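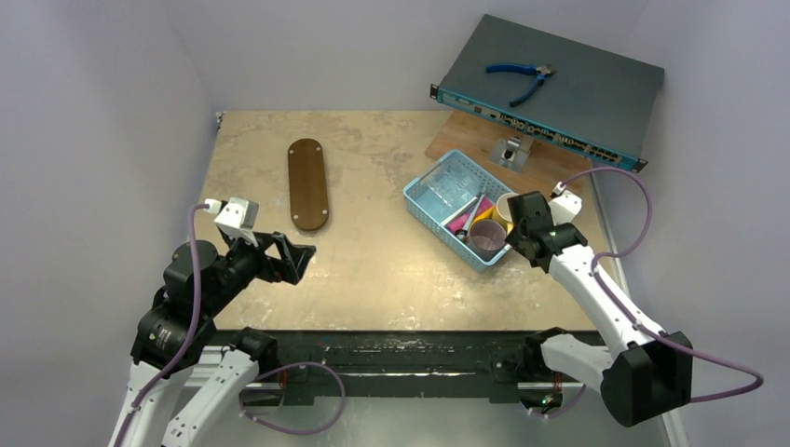
Two-arm cell, both wrist cameras fitted, right arm at the basket.

Right arm drops its wrist camera mid-task, left arm never does

Posted in Robotics and Automation > Faults

flotden_bench
I look after a two-arm cell running Vahidi control software. The job is general tabletop handling: lift a mug or a cup out of the light blue basket, set it down on the clear part of the table, put it back. Each wrist has its own camera module on a purple cable that follows the forearm down.

The fault is on the right side only. The camera stream drops, the controller waits 4 seconds for a frame, then both arms go to a protective stop. The gripper holds position, so if it was closed on a mug it stays closed on the mug. The log shows "wrist_R: device disconnected" and then a re-enumeration a moment later. In 464 cycles last week I had 18 stops. All of them came with the right arm reaching down at the basket. The left arm logged none.

So far I have swapped the camera modules left to right (fault stayed on the right), reinstalled the driver, and moved the right camera to another port on the host. No change. The right cable has a wide loop at the wrist and a second loop out past the elbow. Is this a software timeout I can lengthen, or should I be looking at hardware?

Dondska
Do not lengthen the timeout. A disconnect followed by re-enumeration means the link went away, and a longer wait only lets the arm keep moving with no picture near the basket.

You have already cleared the camera module and the host port. What is left is the cable, its two connectors and whatever the pose does to them. I would work in this order:

1. Isolate power to the arms before you put your hands in the cell. A protective stop is not isolation. Support the forearm first if your joints have no brakes.
2. Swap the two cables end for end between arms. If the fault moves to the left, bin the cable.
3. If it stays on the right, look at the routing. With the arm powered down, move it by hand into the basket pose and watch the plug at the camera. Any sideways pull on the plug is too much.
4. Fix the cable to the link a short distance back from the plug, so the loop flexes and the connector doesn't.
5. Check the elbow loop through the full range of travel. A loop that stands off the arm can snag on tall items at that side of the table.

Also check that the camera cable isn't bundled with the motor wiring under the shoulder. I've seen that produce the same log entry.

unar82
had this on ours, bad cable. just buy a shorter one

Dondska
A shorter cable will make it worse if the pull is at the plug. Measure the longest reach first, then add slack.

flotden_bench
Swapped the cables on Thursday. The fault stayed on the right, so it was step 3. The plug was being levered over at the bottom of the reach. I clamped the cable to the forearm behind the wrist and took in the elbow loop. 208 cycles since with no stops. The timeout is unchanged. I'll leave this open until I have matched the original cycle count.

We use cookies to keep you signed in and to count page visits. Accept | Manage settings
Contact the moderators | © Unar Community Help | Back to top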